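**Pavau publishes 1,092 table-setting demonstrations, with caveats**

Pavau has released its first set of tasks taught to a robot arm by remote control. "It's a plate and a tray," said project lead Nicanor Herrera. "I'd ask buyers to stay calm."

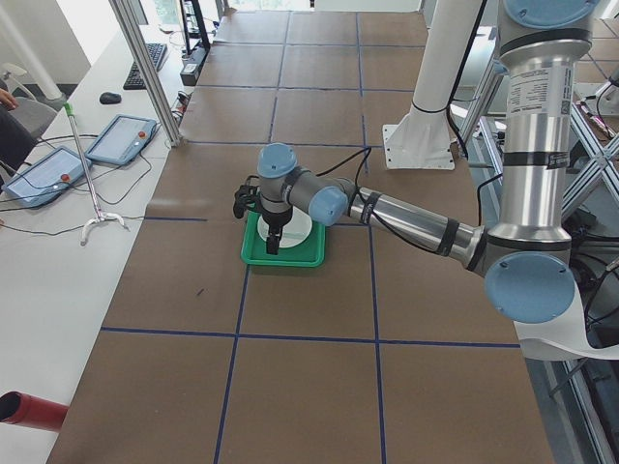
*Page last changed: September*

Operators at the Clinitz site steered every run. Of the total, 166 were thrown out, and Pavau isn't claiming the rest will teach an arm much beyond this table. 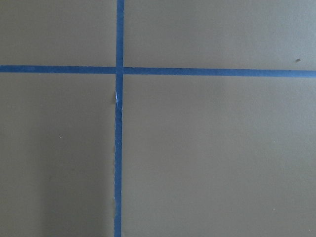 *Blue tape grid on the work surface, wrist camera view.*

Futiven, which will train on the set, has promised results in 5 months. Herrera has heard such promises before – he wants to see the arm handle a fork with the operator out of the room.

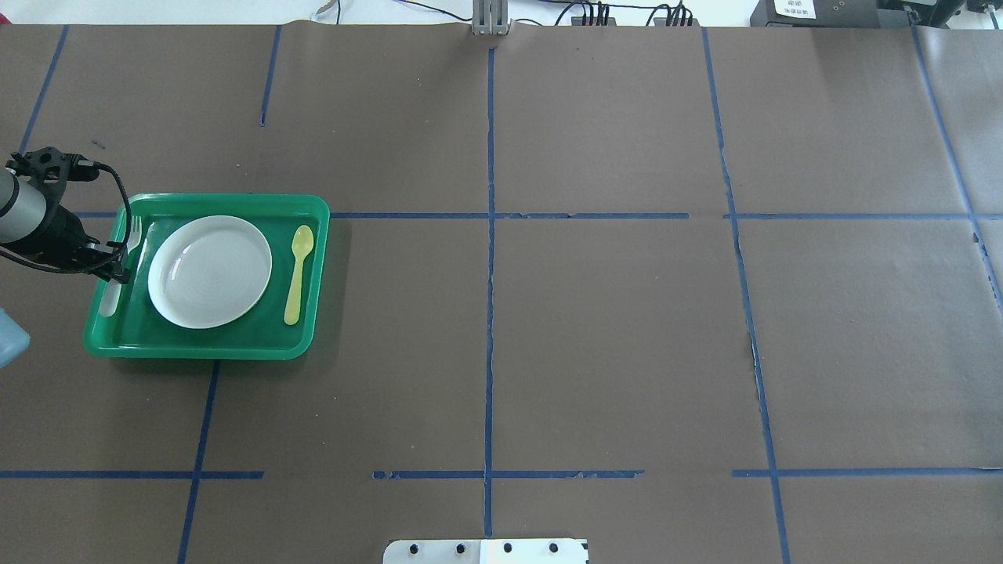

*Gripper over the fork, with plate and spoon in the green tray.*

Press contact: Pavau, Clinitz office.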